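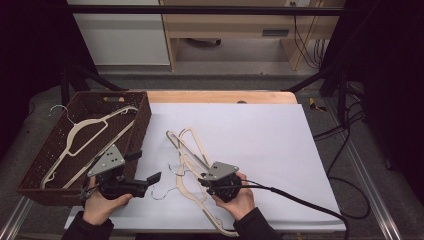
Natnael Kumsa
Requester, bench lead, Lallusbridge

Ticket: Handheld grippers, hanger bench. Repair or replace, and which budget
Status: Open, waiting on purchasing
Priority: Medium (was High, see below)
Queue: Equipment and planning
Watching: Ruxandra Bratu, Hermine Schnyder, Ferdinand Mayrhofer, Wiesława Ziółkowski

Natnael Kumsa, 09:10
Opening this as one ticket instead of the four email threads. Please reply here and not to the old ones.

Short version. Right-hand gripper on the hanger bench drops its signal. Comes back if you re-seat the plug, then goes again. Left one is fine. Both are the older Kirnano handhelds. I need a decision on whether we patch this pair or buy a new pair before the September block of work, becuase if it's new ones I need the order in soon.

What I've tried:
Re-seated plug at both ends. Worked for a bit.
Swapped left and right cables. Fault moved with the cable. So it's the cable, or mostly the cable.
Borrowed the spare cable from the drawer. Wrong connector, from the generation before. Put it back, labelled it.
Restarted logging PC. No change, didn't expect any.

Impact: any take with a dropout in it gets binned. Hangers are slow anyway, they hook on each other, so a lost take costs more than it does with the folded stuff.

Ruxandra Bratu (purchasing), 09:42
Need from you: part number for the cable, supplier, whether this is a consumable or an asset. If it's a new pair it is an asset and needs a line in the plan. There isn't one at the moment.

Natnael Kumsa, 09:50
Cable is a consumable as far as I'm concerned. Part number is rubbed off. Will look for the original delivery note.

Supplier for the grippers was Kuster, through their Brarkport office. Don't know if they still do that model.

Ferdinand Mayrhofer (workshop), 10:25
Had a look at the bench while Natnael was on the phone. The right cable goes off in a long curve and down past the bottom of the board, and it takes a tug every time the hand reaches across for the basket. No strain relief at all on that side. You can fit any new cable you like, it'll die the same way.

Suggest: clip on the table edge, slack loop, longer cable. I can do the clip from stock. Can't do the cable, those connectors are moulded.

Also please don't let anyone buy a new pair until that is sorted, or you'll be killing new cables on new grippers.

Natnael Kumsa, 10:31
Fair. Clip yes please. Can it go somewhere it won't catch a sleeve.

Ferdinand Mayrhofer, 10:33
Yes. Underneath.

Hermine Schnyder (planning), 11:05
Jumping in as this landed in my queue as well. Three questions so I can put something in the plan even if it's a placeholder:

Is the September block fixed? If it moves, the money moves.
Is it one bench or two? The draft I have says two benches and one pair of grippers, which can't be right.
Are the hangers and baskets coming out of this or out of the general pot?

Natnael Kumsa, 11:20
September is fixed.
Two benches from September. So two pairs. Currently we have one pair with one bad cable. That's really the whole problem and I should of put it at the top.
Hangers and baskets general pot please. They're cheap. The plastic ones and the woven basket are fine, I don't want to spend approval time on them.

Hermine Schnyder, 11:28
Right, then the ticket title is wrong. It isn't repair or replace, it's repair AND buy one more pair. Cable for the old pair, new pair for bench two. Agree?

Natnael Kumsa, 11:29
Agree. Leaving the title or all the links break.

Ruxandra Bratu, 11:55
Rang Kuster in Brarkport. Notes:

Old model no longer sold. Spares still held.
Current model is 849 per gripper. Not per pair. I asked twice.
Mounting plate not included in that, separate line, they'll confirm the price in writing.
Cable included with new grippers, but it is the new connector, so will NOT fit the old ones.
Quote is good for 30 days once issued.
Delivery they won't commit to without an order.

The draft plan has one 849 in it. Somebody has read the price list as a pair. So the plan is short by one gripper, before plates, before delivery.

Hermine Schnyder, 12:02
That was me. Fixing it.

Wiesława Ziółkowski (data), 12:40
Please check before ordering: do the new ones log the same way as the old ones? If bench one is on the old model and bench two on the new, I get two formats and somebody has to write the conversion, and that time isn't in anyone's plan either.

And the fingers. If the finger shape is different then the hanger takes from the two benches aren't comparable. The long black rectangular ones get in between two overlapped hangers OK. A stubbier finger might not. I'd want to see one before we pay for it.

Natnael Kumsa, 12:58
Good point on the fingers. Hangers are the awkward case here. When they're in a heap with the arms crossed you need to get at one without dragging the rest along, and the wire hook always goes off in some direction you don't want. If new fingers can do hangers they can do the rest.

Ruxandra can you ask Kuster (a) log format (b) can old fingers be fitted to the new body (c) loan unit.

Ruxandra Bratu, 13:05
Asked. Waiting.

Ferdinand Mayrhofer, 13:30
On (b), if they say no, ask for the drawing of the finger mount. I can make an adaptor if the holes are sensible. Same for the plates. The grey triangular ones we've got are simple enough, I wouldn't pay list for those if the hole pattern matches. Flat metal with holes in it.

Ruxandra Bratu, 13:34
If you make them, is that workshop time charged to this or absorbed? Hermine will ask.

Hermine Schnyder, 13:36
Hermine is asking.

Ferdinand Mayrhofer, 13:41
Absorbed if it's plates only. Charged if it's finger adaptors, those need test fits.

Natnael Kumsa, 14:15
Clip is on. Old cable re-seated, slack loop made, running again. Had a clean stretch over the last lot of takes. Not calling it fixed, the cable is still damaged inside somewhere I think. Dropping priority from High to Medium.

Found the delivery note, part number sent to Ruxandra separately. Please order two of the old cable, one to fit and one for the drawer. And can the wrong one in the drawer go in the bin, it has wasted an hour twice now.

Ruxandra Bratu, 14:22
Two cables, consumable, goes under my limit, no approval needed. Ordering now.

Don't bin the wrong one, it's on the asset list for some reason. I'll get it taken off first.

Kuster reply, pasted in short:
(a) Log format "compatible". No detail. I've gone back for a sample file.
(b) Old fingers do not fit directly. Drawing can be sent.
(c) Loan unit possible, one only, we pay return carriage.

Wiesława Ziółkowski, 14:30
"Compatible" means nothing to me. Sample file please, then I'll answer same day.

Natnael Kumsa, 14:34
One loan unit is OK. Can test it right-handed in the hanger heap and leave the old one on the left. Not a proper comparison but it'll show if the fingers are hopeless.

Ferdinand, is there room for a second bench inside the black framework or does that want its own? Asking as there's no frame in the plan at all.

Ferdinand Mayrhofer, 14:50
Own frame. Don't crowd that one, the cable bundle down the right side is already more than I'd like. Uprights and struts I can cut from stock, need to check we've got the corner brackets. Put in a line for brackets and one for cable ties and trunking. Also power. There's an outlet over the desk at the back but I'd want a proper run for bench two, no leads over the floor.

Hermine Schnyder, 15:10
Revised lines for the plan, shout if wrong:

Old-type cable, two. Consumable, being ordered.
New grippers, two, at 849 each. Asset. Held until loan unit tested.
Mounting plates. Workshop, absorbed, if hole pattern matches. Otherwise Kuster price, awaited.
Finger adaptors. Workshop, charged. Only if needed.
Frame brackets and trunking for bench two. Ferdinand to price.
Power for bench two. Site services to price, I'll raise it.
Return carriage on loan. Small, Ruxandra to confirm.
Log conversion time. Blank until Wiesława has the sample.

Not in: hangers, baskets, boards, table. Do we have a second table?

Natnael Kumsa, 15:14
No. Same light wood one would do, and a white board for the top. General pot again?

Hermine Schnyder, 15:16
Table no, board yes. I'll add a table.

Ruxandra Bratu, 15:40
Loan form sent to Natnael, needs signature and a delivery contact at Lallusbridge. I've asked Kuster NOT to issue the formal quote till the loan unit is here, otherwise the 30 days start running while it's sat in goods-in.

Natnael Kumsa, 15:52
Signed and sent back. Delivery contact is me, Ferdinand if I'm out.

Outstanding as of now:
Ruxandra: sample log file, plate price, finger drawing, carriage
Ferdinand: brackets and trunking price, check hole pattern when drawing comes
Hermine: table, power request
Wiesława: nothing till the file turns up
Me: fit new cable when it arrives, test loan unit, update this

Status set to waiting on purchasing.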